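Rinedel Tenants' Association
Minutes of the January meeting, held Thursday at 7 p.m. in the laundry lounge

Hi everybody! Same as last time, I'm typing these up from my own scribbles (two pages, one with soup on it), so if I got something wrong, shout before the next meeting and I'll fix it.

We started a few minutes late while people hunted for chairs. The minutes from last time were approved with one change: the bike room lock was replaced by the building, and we didn't pay for it. Sorry about that, my mistake.

Heat and hot water
This took up most of the evening. The upper floors are still waiting ages for hot water in the morning, and the folks on the Hepburn Street side say their radiators bang all night. Jilura, the management company, sent a letter saying the boiler was serviced and they consider the matter closed. You can imagine how that went over! We agreed to keep a log for the rest of the month, with the time you turned on the tap and how long it took to warm up. Log sheets are taped up by the mailboxes. Please write so other people can read it (I'm including myself here).

Money
We have $456 in the account after paying for the holiday party. Jilura quoted nearly $3,000 to repaint the lobby and asked if we'd chip in. Motion not to chip in, seconded from about four directions at once, passed. I was asked to put that in a polite letter and I'll do my best.

Pest control
Sanurix is coming for the spring treatment. We still don't have a date from them. They want everything cleared out from under the sinks, and pets kept in another room. One neighbor asked whether the spray is okay around fish tanks, and I said I'd call and find out before anybody signs up.

Kitchen updates

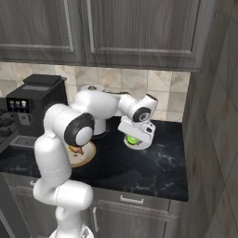
Recording Secretary, Rinedel Tenants' Association

Jilura is offering new counters and drawer fronts to anyone renewing a lease. The dark marble look got a lot of love in the room, me included, though a couple of people worried that black would show every crumb. The bigger question was rent. The offer sheet doesn't say if it goes up afterward, so we voted to ask for that in writing, and I'd hold off on signing until we hear back.

Odds and ends
The dryer on the left is eating quarters again. Stroller parking stays under the stairs for now. We need 2 people to help with the plant swap and so far we have me, so come find me!

We wrapped up at 8:40. Next meeting is same room, same time, and please bring a chair if you can carry one.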